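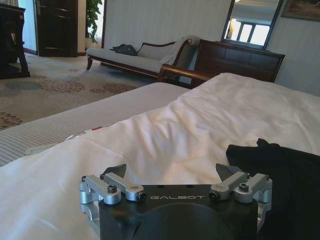 Photo: Makedetti Workshop / Press Office

Home Projects News Press Contact

July | By Jannik Oltmanns, Makedetti Workshop
2 min read

Makedetti Members Begin Bedroom Trials of Self-Built Linen Robot

ZINVILLE – The Makedetti shared workshop has begun furnished-room trials of Morkard, a robot built by its members to handle bed linen. The work follows nine months of construction at the workshop's premises on the Diekmann site.

Members designed and assembled the wheeled base, the lifting column and the control software. The arm ends in a bought-in gripper with two facing fingers, a black body and silver metal linkages, which carries the name GALBOT on its upper face. A small camera near the gripper gives the software a close view of the fabric.

Earlier tests were held on a workbench with a flat cotton sheet. The current trials use a full bed with a loosely draped white sheet, and clothing may be left on it. The software must tell a fold in the sheet from the edge of the mattress and from dark garments before the fingers close.

"A sheet has no fixed shape, and that makes it a demanding subject for a home build," said Jannik Oltmanns, project lead for Morkard. "Our members chose it for that reason. We expect to spend most of the summer on the first step – finding a corner and taking hold of it."

The project team has 12 members, several of whom had no background in electronics when they joined. Drawings for the base and column will be available in the workshop library when the trials close, together with a parts list of 64 items.

Makedetti will hold an open evening for 30 visitors at the end of the trials. Residents of Zinville may reserve a place at the workshop desk. Press inquiries should be addressed to Jannik Oltmanns at the same desk.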